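4. Sorting and return behavior at the shared bench

4.1 Setting and materials

The second part of the study looked at how small parts are put away after a repair job, and how often they end up in the compartment they came from. The work took place at the Drorcombe repair workshop, a members' space with shared benches. Members bring their own repairs and draw screws, washers, fuses, springs and similar parts from common stock. Before the study, the stock was kept in jars on a shelf, with a label on each lid. Members often put the wrong lid back on a jar, and once that had happened the label was of no use until somebody emptied the jar and looked through it.

For the study, the jars were replaced by portable drawer organizers with a carrying handle. The organizers could be taken to whichever bench was in use and carried back afterward. Each was stocked from a list of 200 part types. The list was drawn up from the workshop's own purchase records and was not changed during the study, even where a part was hardly ever used. Parts that did not appear on the list were kept in a separate tray and are left out of the counts given below.

Two labeling schemes were compared. In the first, called name labeling, each drawer carried the printed name and size of its part. In the second, called sample labeling, one part of the right kind was glued to a card at the front of the drawer. We refer to the first scheme as the Ziltik scheme and to the second as the Trokcombe scheme, after the two workshops where we had first seen them in regular use. The organizers were the same in both cases. Labels were fitted at the start of each period and taken off at the end of it. They were on the drawers only during those periods.

4.2 Work surface

Small parts roll. In an early trial at Drorcombe, parts were lost to the floor so often that losses could not be told apart from misplacements. We therefore laid a flat board on the bench before each job and asked members to keep the organizer on it. A light, plain surface was chosen so that dark screws and springs could be found by eye. The boards were wiped down between jobs and stored upright behind the door.

The organizer was placed at the far side of the board, with the area in front of it left free for sorting. Members were allowed to move it if they wished. Most left it where it was and reached over. A few turned it to face sideways, which brought the drawers closer to one hand but made it harder to read the labels. Placement was noted at the start and end of each job, and jobs in which the organizer was taken off the board were kept in the data set.

The organizers had drawers of more than one size. Larger bins held parts that are bought by the box and used by the handful. The small drawers held parts that are used one or two at a time. Figure 4 gives the arrangement of organizer and board.
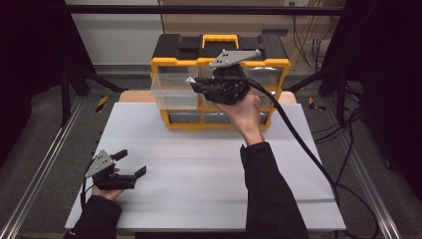
Do people put parts back more accurately when they can see into the drawer?

They do when the part has a distinct shape, such as a spring or a wing nut. With screws that differ only in length, seeing the contents made little difference, and members went by the label.

Figure 4. Storage organizer on a white board, with a clear bin and smaller clear drawers below a black lid.

4.3 Procedure

A job began when a member opened the first drawer and ended when the last one was closed. Members were asked to work as they normally would. They were told that the study was about storage, but they were not told which errors we would be counting. After each job the organizer was taken to a back room, emptied one drawer at a time, and checked against the list. Any part found in the wrong drawer was recorded with three entries: the type of part, the drawer where it was found, and the drawer where it belonged. The organizer was then restocked and returned to the shelf.

We recorded 100 jobs under each scheme. Jobs were not matched by difficulty. A member who came in to replace a single fuse and a member who took apart a sewing machine both counted as one job. To allow for this, results are given per part returned, and the number of jobs is used only to describe the sample. Across both schemes, 2,545 parts were returned to drawers.

Two checkers went through every organizer. They worked separately, and where their counts disagreed the organizer was checked a third time by both of them together. Most disagreements concerned washers, which stick to one another and are easily counted as one.

4.4 Types of error

Errors were placed in one of four groups.

Neighbor errors. The part was found in a drawer next to the right one, either beside it or directly above or below. These were the most common errors under both schemes. They were more frequent in the small drawers than in the larger bins, and more frequent at the end of long jobs.

Look-alike errors. The part was found in a drawer holding a similar part, wherever that drawer was. Machine screws of nearly the same diameter make up most of this group. Where a part could be counted as both a neighbor error and a look-alike error, we counted it as a look-alike error. This happened fairly often, as the stock list runs in order of size and similar parts therefore tend to sit side by side.

Dumping. Several kinds of part were found together in one drawer that should have held only one of them. It nearly always involved a larger bin. Members told us that they did this when they were short of time and intended to sort the parts later.

Unexplained. The remaining errors fit none of the groups above. Some may have been in the organizer before the job and missed at the previous check.

4.5 Results

Sample labeling gave fewer look-alike errors than name labeling. Members working under the sample scheme were often seen holding a screw against the one on the card before dropping it in, and several said that they no longer reached for the gauge. Under the name scheme, a member who did not already know the size had to measure it, and many guessed.

Neighbor errors did not differ clearly between the schemes. This agrees with the notes taken at the bench, which suggest that such errors come from the hand landing one drawer over and have little to do with reading the label. Spacing between drawers would probably matter more here, but we had no means of changing it.

Dumping was also much the same under both schemes. It was less common when the larger bins were already close to full. We did not plan for this comparison and report it only as something to look into.

The glued samples caused some trouble of their own. Several came loose during the sample period and fell into the drawer behind, where they were counted as stock. We corrected the counts where glue could be seen on the part. The cards were also thicker than the printed labels and tended to catch on the edge of the drawer, and a few members took them off without telling us. Cards found missing were replaced at the next check.

4.6 Comparison with earlier work

Honkanen reports fewer errors overall than we do, in a school setting with fixed wall drawers and a shorter list of parts. There are several differences between that study and this one. The wall drawers were not moved between jobs, so each part had a fixed place in the room as well as a fixed drawer. The users were also supervised. Our members worked alone for the most part and could leave when they liked.

We do not think the portable organizer is to blame for all of the gap. When a member used the same organizer several times in a row, errors fell, even though it had been carried away and brought back in between. Knowing the layout appears to help more than knowing the spot on the wall. We have too few repeat users to say by how much.

4.7 Limits

The study covers one workshop and one design of organizer. Members chose their own jobs, and the kinds of repair brought in during the second period were not the same as in the first. More clocks came in, and with them more very small screws. The name scheme was always tested first, so some of the gain under the sample scheme may be due to practice. We plan to repeat the comparison in September with the order reversed and with the sample cards cut thinner.

Comments

We use the glued sample idea for beads and it works, but use a dab of hot glue and not the white kind. The white kind lets go after a month or so.

Was the caption for Figure 4 meant to come after the question? Took me a minute to match them up. Good section otherwise, I liked the part on dumping, that is our whole problem.

Could you post the list of parts? We are setting up a shared bench and don't know where to start with sizes.

Seconding the request for the list. Also curious if you tried leaving an empty drawer for "don't know". Ours fills up fast but the other drawers stay clean.

Contact: Drorcombe workshop study, bench storage section | Copyright the authors, 23/05/2023 | Back to top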